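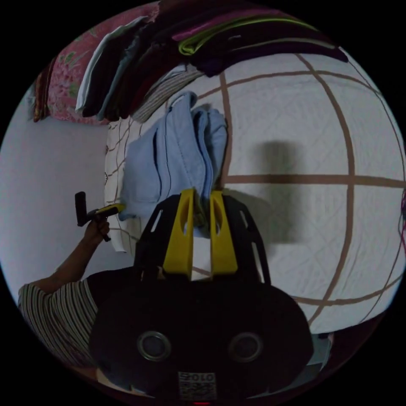

Folded, light blue. From "The Druvalura Bus," a story

My aunt Liette Ross left me her apartment in Paquette, and by apartment I mean two rooms over a shoe repair shop, number 607, in a building with four floors. Go figure. I asked the super about the number once and he told me the old owner liked sixes, which didn't help with the seven.

I went up in December to clear it out. I gave myself one long weekend and a box of trash bags, and I figured I'd be on the bus home with time to spare. Ha! I hadn't counted on the linen closet.

You have to understand that Liette folded everything. Napkins, grocery sacks, the wax paper from the butcher. When I was little she'd stand me on a stool and make me do pillowcases until the corners met, and if they didn't meet she'd shake the thing out and hand it back without a word. I hated it. I also still fold that way, so there you go.

I was halfway down the second shelf when somebody knocked. It was a man in a big brown coat with snow on his shoulders, holding his hat in front of him like he'd come to apologize for something.

"I'm Barış Oral," he said. "I drove the Druvalura bus. Is she in?"

Well. I told him, and I didn't do it gracefully. I think I said "Oh no, she died," in the voice you'd use for a store being closed. He nodded for a long time. Then he asked if he could sit down, and I moved a pile of tablecloths and put the kettle on, because that's what she would have done (after complaining about his boots).

He'd driven the 114 out to Druvalura and back for 20 years, he said, and she rode it every week, all the way to the end of the line. She never got off. She'd sit up front with her purse on her knees, wait out the layover at Cloreck with him, and ride home again.

"What did you talk about?" I asked.

"Mostly she told me I was braking too hard."

That was her, all right. I laughed so suddenly that I slopped tea on the table, and he reached into his coat and pulled out a handkerchief to mop it up – then stopped and looked at it and put it back, and used his sleeve.

I didn't ask. I wanted to, believe me. My mother always said there'd been somebody, years back, a fellow from Wekitside with a boat, and I'd grown up picturing a captain's hat and a mustache. I had never once pictured a bus.

He stayed maybe an hour. He wouldn't take the good teapot or the radio, though I pushed both at him. At the door he finally asked, kind of sideways, whether he could have something from the closet. Anything, he said, it didn't matter what. So I let him choose, and he went through those shelves with one finger, very slowly, and came away with a dish towel that had a scorch mark on it.

"She lent me this one," he said. "I gave it back. I shouldn't have."

I missed my bus. The next one left at 10 that night, and it was the 114, going the wrong way, out to Druvalura. I got on it anyhow. The driver was a kid with headphones around his neck, and I sat up front with my bag on my knees.

He braked way too hard at Cloreck, and I told him so.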